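Ata da reunião de produção, agosto, 15h

Presentes: Amra Đorđević (preside), Manutenção, Compras e, a partir do ponto 2, Qualidade.

1. Prensa Dedlow. A embraiagem continua a patinar acima das 70 pancadas por minuto. A Manutenção pede peça nova; Compras pede paciência. Ficou registado que só a primeira tem referência de catálogo.

2. Moldes Nerner. Lote de 3.000 suportes com rebarba. A Qualidade rejeitou 300 e reserva opinião sobre os restantes.

3. Proposta Skevska. Lida até à página 15, onde aparece o preço. Adiada.

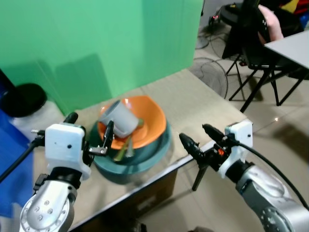

Chávena branca e restante louça, sobre o tampo bege.

4. Lubrificante. Amra fala com a Dvořáček. Outra vez.

Encerrada às 16h20.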